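# Clearing and preventing a grip-lost fault on a two-arm bag-handling cell

This procedure covers fault 206 (grip lost under load) on the two-arm cells running the Skincombe bag-sorting task. It applies to cells with the Clarus controller and the standard black fingers, with or without white fingertip pads. Revised 17 Apr 2023.
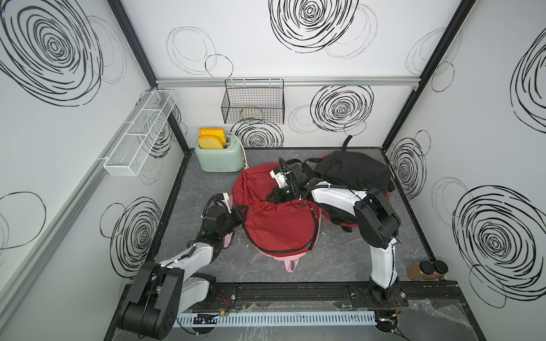

Fault 206 is raised when a gripper that has reported a closed, loaded state drops below the holding threshold before the release command. The controller stops both arms where they are. It does not open either gripper, and it does not drive either arm home. Leave it that way until you have worked through the steps below. Most of the damage we have recorded on this task was done by the recovery and not by the fault.

## What goes wrong

Soft bags are a poor match for a grip check that was tuned on rigid parts. When a finger closes on loose fabric, motor current rises as the cloth bunches and falls again as it slides out. The controller sees the peak, marks the grasp as good, and begins the lift. The fabric keeps moving and the current falls away.

With one arm working, that usually means a dropped bag. With two arms on the same bag, the load moves to the other arm. If a strap from a second bag is trapped underneath, the arm that still has hold can end up pulling against its partner through the fabric. The force is applied sideways to the wrist, where there is no current limit worth the name.

There are three common triggers:

- Both grippers are on one bag, and one of them has only a fold of fabric.
- A strap or handle from a lower bag is looped over or through the bag being lifted.
- A forearm is resting on, or draped with, a bag that is not the target.

The third is easy to miss. The joint carries extra weight, and the controller reads it as part of the payload. The holding threshold is then set too high for the actual grasp, and a grip that was adequate is reported as lost.

## Before you start

You need:

- the cell key and your own lockout tag
- a blunt plastic hook, not metal
- a 2 mm hex key for the fingertip screws
- a lint-free cloth and isopropyl alcohol
- the service laptop, with the Talukder log viewer installed

Allow 17 minutes for a full recovery. If the cell is needed sooner, move the work to another cell.

**Warning:** An arm stopped on fault 206 is still powered and holding position. Stretched fabric between two grippers stores energy. Do not reach into the cell until the hold has been released in step 4.

## Recovering the cell

### 1. Save the log

Open the log viewer and export the buffer before you acknowledge anything. The buffer is overwritten when the fault is cleared, and there is no second copy. Check that the export contains current traces for both arms. An export with only one arm in it means the other controller channel had already stopped reporting, and that is a different fault. Go to *Channel loss* in the controller manual.

### 2. Look at the contact points

From outside the cell, work out what each gripper is touching. Record it in the fault sheet using these terms only:

- **Pinched** – fabric is between the fingers.
- **Pressed** – fingers are against the fabric but have not closed on it.
- **Clear** – no contact.

If you can't tell pinched from pressed, write "contact, unknown" and treat it as pinched.

Then follow every strap as far as you can see it. A strap that goes under another bag counts as trapped until you have proved otherwise. Color helps when the bags differ, but a patch of matching fabric on the far side of the pile may or may not be part of the same bag. Do not assume that it is.

### 3. Decide which arm goes first

Release the arm with the weaker grip first. If one gripper is pressed and the other is pinched, that is the pressed one. The stronger grip then keeps the bag in place while the other arm backs off.

If both are pinched, release the arm whose forearm is in contact with a second bag. Its position reading is the one you can trust least.

### 4. Release the hold

1. Set the controller to **Manual, reduced speed**.
2. Select the first arm.
3. Open the gripper in steps of 2 mm, pausing after each step. Watch the fabric at the other gripper. If it jumps, stop and wait for it to settle.
4. When the fingers are clear, raise the wrist straight up. Do not swing the arm out sideways over the pile.
5. Repeat for the second arm.
6. Park both arms, power down, and apply the lockout tag.

If a finger will not open, don't raise the current limit. Power down, tag out, and work the fabric free with the plastic hook. Zippers are the usual cause. A zipper tooth can lodge behind a pad and will tear it off if forced.

### 5. Separate the bags

With the cell locked out, lift the bags one at a time from the top. Free each strap before you move the bag it belongs to. Check that nothing is wound around an elbow housing or under a base rail.

Take out any packaging film at the same time. Clear film does not show up well on the overhead view and has been picked up along with a bag more than once. Items used for other tasks can stay in the cell only if they are outside the reach envelope in the Skincombe task file. Tall items near an arm base need particular care, as the elbow drops lower on this task than it does on tabletop work.

### 6. Inspect the fingers and cables

Wipe the contact surfaces with alcohol and let them dry. Then check:

| Item | Accept | Reject |
|---|---|---|
| Fingertip pad | Flat, edges bonded | Lifted corner, glaze, cut |
| Finger screws | No movement by hand | Any movement |
| Cable ties along the forearm | Snug, tail trimmed | Slid toward the wrist, tail long enough to catch |
| Wrist circuit board | Connectors fully seated | Connector raised on one side |
| Loose wiring near the base | Clear of joint travel | Touching a moving link |

Replace pads in pairs. A new pad opposite a worn one gives an offset grip, and the fault will return within a shift. We use the Prudstead soft pad. The hard version fits the same holes but has less hold on smooth nylon.

Pay attention to cable slack at the elbow. A wrist that was pulled sideways may have drawn cable through the ties, leaving too little slack at one end and a loop at the other. The loop will catch the next strap.

### 7. Run the check cycle

Remove the lockout, restore power, and home both arms with the cell empty of bags. Then run **Grip check – soft** on each arm, using the test cloth. The cycle closes, lifts, holds for 11 seconds, and lowers. Current should settle after the first second and stay flat. A slow downward slope is slip, even if the cloth does not fall.

Run it again with both arms on the cloth. Compare the two traces. If one rises as the other falls, load is being passed between the arms and the position offset needs to be redone before the cell goes back to work.

## Settings that reduce repeat faults

The following changes were made to the task file after the first run of 206 faults.

**Delay the grasp check.** The stock file samples current at closure. Move the sample to after the fingers have been still for half a second, so the bunching peak has passed.

**Add a short test lift.** Raise the target by a small amount and sample again before committing. This costs cycle time on every pick. We have accepted that.

**Zero the payload before contact.** Take the joint load reading while the arm is above the pile and clear of it. If the reading changes before the gripper closes, something is touching the forearm, and the pick should be abandoned.

**Cap the force difference between arms.** If both arms are holding and the difference exceeds the limit, both stop. This does not prevent the slip, but it does prevent the sideways pull at the wrist.

Do not lower the holding threshold to make the fault go away. It was tried on one cell. The fault count dropped and the dropped-bag count went up by more.

## When to escalate

Take the cell out of service and open a ticket if any of these apply:

- the fault returns on the same arm after new pads
- a wrist joint fails to repeat its home position
- a cable jacket is cut or stretched
- the check cycle passes on each arm alone but fails with both

Attach the exported log, the fault sheet, and the removed pads in a labeled bag. Tickets without the log are returned. The next review of the task file is in June, and tickets opened before then will be included in it.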